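I'm tired of being told to buy fewer clothes by people who have never had a black coat fall apart in September. I'd love to buy less! But the last one I got at the mall in Mollbridge lasted 14 weeks before the lining gave out, and the tailor on Eichhorn Street wanted more than I'd paid for it (fair enough, lining is slow work). So I fixed it myself, badly, and wore it for the rest of the winter. I think schools should teach mending again, for a grade, right next to algebra. Thirty minutes a week would do it.

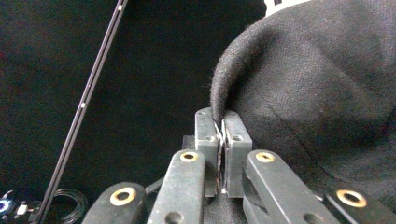

Jayson Calimlim wrote in to say that his school in Temdale did teach it, and all he remembers is sewing a pillow to his own sleeve. Fine, but I bet he can still thread a needle.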